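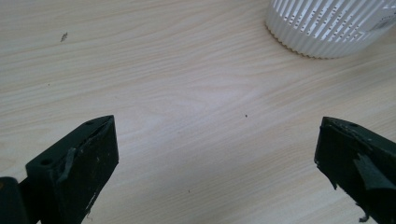

Finger pads on the Hudton hand unit, gripper open, white ribbed container back right.

December
Posted by Ataberk Tekin

Hi Oğuzhan, opening this one before it turns into another long chat thread. Short version: the finger pads on our hand unit are shot, and I think that's why Cuvine has started throwing out so many of my episodes. I'm not totally sure yet, so I'm going to keep adding to this as I try things.

As you can tell from the photo, the left pad is all wrinkled up into a ridge across the face and partly peeled, and the one on the right has torn into a flap with a ragged bit sticking out near the bottom. Blocks themselves look fine to me, a bit scuffed on the left one but the holes are clear.

What I noticed first was the close. I'd squeeze on a cup, feel it seat, start to lift, and then it would creep down a little in the grip. Never enough to drop it (well, twice), but enough that I was squeezing harder to make up for it, and you can see that in the width trace: a close, a small wobble, another close. Cuvine reads that as two grasps and flags the episode. Fair enough, I'd flag it too!

Totals for the cup task so far: 998 recorded, 73 flagged. That still leaves me over the 900 we promised Peltness, so nobody needs to panic. But nearly all the flags are from the last few sessions, and the cup task is the easy one. The spoons are next and I don't want to start them like this.

Things I tried, in order:

Restarted Cuvine and reloaded the task. No change. (I know, I know, but you always ask.)

Redid the open/close calibration. Fully open came back the same as before. Fully closed came back different every time I ran it, four tries, four readings. I think that's the ridge on the left pad squashing a bit differently on each close. This is the thing that made me stop blaming the software.

Pressed the left pad down with my thumb and held it for a minute. It stuck, I got a handful of clean episodes, I got very excited, and then it lifted again.

Swapped the cup for the heavier one. Worse.

Swapped back and slowed way down on the close. Better, but then my episodes run long and they don't look like the rest of the set, so I threw those out myself. They're in the folder called slow_cup if you want them, otherwise delete away.

Questions for you. Do I need to re-record the 73, or just drop them? My vote is drop. Also, do you want me to go back through the unflagged ones from the same sessions? I scrubbed through a few and there's a tiny slip in some that passed. If the policy learns to squeeze twice on every cup that's going to be annoying to get back out.

And can I put fresh pads on both fingers at once, or do you want one side done and checked first? There's a roll of the Akgül grip tape in the drawer but I don't know if it's the same thickness as what's on there now. If it's thicker, does the closed width in the config need to change, or does calibration take care of it?

4:15 pm
Oğuzhan called back, so writing down what he said before I forget. Drop the 73. Do both fingers together, because mismatched pads pull the cup sideways and that's its own mess. The Akgül tape is the right stuff. Calibration handles the thickness as long as I run it after the tape is on and do NOT load the old profile, which Cuvine will offer to do in a friendly little popup. He wants the passed episodes from the bad sessions tagged but kept, and he'll look at them himself.

5:40 pm
Pads off, both sides. The glue was a pain. Cleaned the faces with alcohol, let them dry, new tape on, trimmed square at the tip and wrapped over the top edge so there's less of a corner to catch. I skipped over the small holes. Ran calibration four times again and got the same closed reading on all four, yay.

Then I did 40 cup episodes as a test. One flag, and that one was me, I bumped the table. Width trace has a single clean close on the rest.

Leaving the ticket open until I've done the first spoon session, since spoons are thin and the pads take more of a beating. I also want pad check added to the start-of-session list for the Hudton station. Oğuzhan, can you do that? I don't have edit rights on the list.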